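Wool felt hat shrank after rain, can it be stretched?

flirkex_fan
Hello all, and thank you in advance for reading! I bought a Mühlbauer felt hat in April, wore it on a long wet walk, and left it by the heater (I know, I know). Now it pinches above my ears after an hour. Has anyone brought one back to life?

Anas Nimri
Oh, you poor thing, I did the same to my old brown one. Steam the inside band over a kettle, pull gently with both hands, then leave it on a hat stretcher for 2 days. Mine came back beautifully — just go slow, a quarter turn at a time.

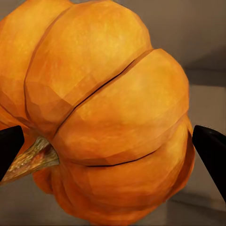

Orange pumpkin, stem end down

Benedikt Fuchs
I have to disagree with Anas a little, with all affection! A kettle is too hot for the sweatband if it's leather, and once that curls you'll be paying someone to sew in a new one. I'd take it to a proper hatter. The shop in Irnham charged me 11 dollars and I had it back in four days.

Anas Nimri
Fair point about the leather, mine has a ribbon band. I'd still try it at home before mailing a hat anywhere.

flirkex_fan
It's ribbon, so I'm going to be brave and steam it tonight. Does the Mitero stretcher come in small sizes, or should I look for another one?

Anas Nimri
Mine is a medium, but I think they do a small. Measure your head first!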